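Dust, Tile and the Long-Handled Pan

Polished floor tile is sold on the promise that it is easy to clean. The claim holds for liquids. For dry litter it is less certain, as a glossy surface offers a broom almost nothing to work against, and light scraps tend to skate ahead of the bristles or lift in the draught of the stroke. 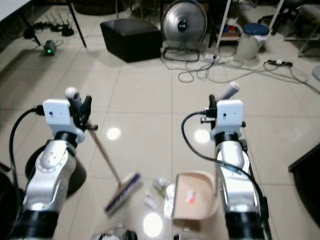

The usual remedy is a shorter stroke at lower speed. Hondel, a brush maker in Trevbridge, advises keeping the head flat and ending each pass with the bristles still on the floor. A flick at the end scatters paper.

Bristle tip matters more than bristle count. Split tips hold fine dust on a smooth surface; plain cut tips are stiffer and better at moving wrappers and crumpled tissue. Hondel's test broom is run for 2000 strokes on glazed tile, then checked for splay. Anything spread by more than 13 millimetres is rejected.

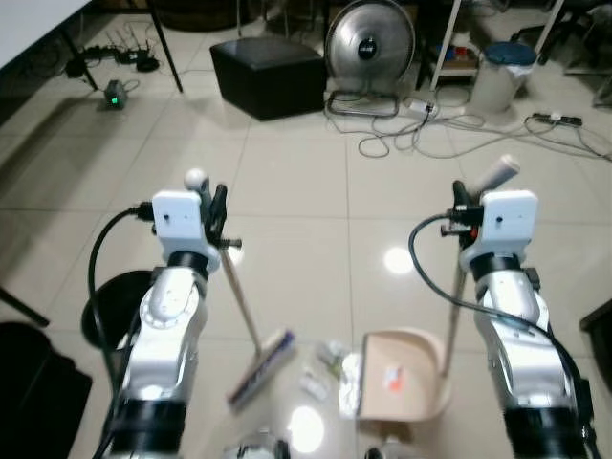
Broom and long-handled dustpan at work on glossy beige tile.

The pan deserves equal attention. A handle of 700 millimetres or so removes most of the stooping, but it also makes the front lip harder to keep level. If one corner rises, grit passes underneath and leaves a line. Altıntaş, whose Tondunus pan has a soft lip, recommends drawing the pan back by a hand's width after the first pass and sweeping again. Two or three repeats normally clear the line.

Furniture governs the order of work. Start under tables and around chair legs, move cables off the floor where possible, and bring everything to one open patch before fetching the pan.
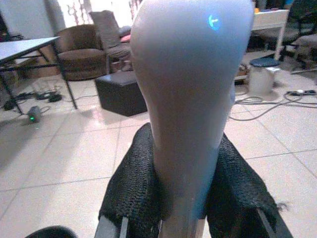
Grout lines should be swept along their length, then across. On large tiles the joints are few and narrow, and a second pass in the evening — when low light shows up the dust — is generally enough.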